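Pirkomum opens its gripper workshop to visitors

Published 31 March 2018

Pirkomum, the small automation firm that has rented the second floor of the old Jelínek building for the past two years, let the public in for an afternoon this month. The company put out 48 visitor badges and ran out of them before the second demonstration began. Latecomers signed a sheet at the door and were let in anyway.

The firm develops hand-held grippers. A person carries one and does an ordinary job with it, such as picking up a cup or folding a towel, while a camera on the tool records what the fingers do. The recordings are then used to teach robot arms the same jobs.

Ildikó Major, who started the company with Pirmin Leitner, opened the afternoon with a talk of ten minutes and no slides. She said most of the people in the room had probably seen videos of robots doing backflips, and that her company was working on duller things.

"We want a machine that can put a lid on a box and know when the lid is on," she said. "A lot of work goes into that. You will see some of it today and some of it will not go well."

After the talk, visitors split into two groups. One stayed at the tables with Leitner, who explained how the finger pads are made and why the firm keeps changing them. The current pads are soft, with a mesh insert that gives a little when it presses on something. Earlier ones were stiffer and tended to push small objects away before closing on them. Leitner passed a few of the old ones around. He said the pads wear out faster than any other part and that the company replaces a pair after 200 hours of use.

The other group went with Natália Baláž, who runs the recording sessions. She showed how a session is set up, from the marker box on its gray mechanical device to the camera worn on the head, and said that the setting up often takes longer than the task itself.

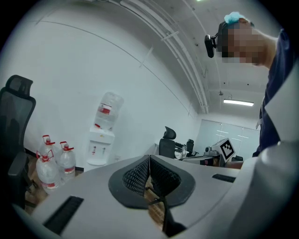 What visitors tried

Anyone over the age of 12 could take a turn with a gripper. The task was to move wooden blocks from a tray into a bin, and then to do the same with hard candies, still in their wrappers. Baláž stood by and gave advice, mostly to slow down.

The blocks gave few people trouble. The candies were harder. Several visitors squeezed too soon and sent them across the table, and one landed in a coat hood. Mortimer Park, a retired machinist who came with his granddaughter, said the tool was lighter than he had expected but that his wrist was tired after one tray.

"You can't feel the thing you're holding the way you do with your fingers," he said. "You end up watching it much harder."

His granddaughter finished both trays and asked to go again.

A robot arm then did the block task by itself. It moved most of the blocks on the first run and stopped partway through the second, when a block had turned on its side. Leitner restarted it and it finished. He told the group that the arm had learned from 112 recordings of that one task, and that blocks lying on their sides were rare in them.

Questions about jobs

The question period ran past the time set for it. Wiesława Domański, who works in the packing hall at Gomex, asked whether machines like this would be doing her job in five years. Major said she did not know. She said the arm on show was much slower than a trained packer and could not yet handle bags or anything that changed shape, but that she would not promise it would stay that way.

Domański said afterward that she was glad to get a straight reply, though she would have liked a longer one.

Other people asked about the cost of the tool, which the company does not sell, and about who can see the recordings. Baláž said faces are blurred before any recording leaves the building and that people who take part can ask to have theirs deleted.

Pirkomum plans a second open afternoon in the fall, with room for 100 people, in the ground floor hall it shares with the print shop Grostara. Places will be free but must be booked ahead. The company said it will post the booking form on its website over the summer.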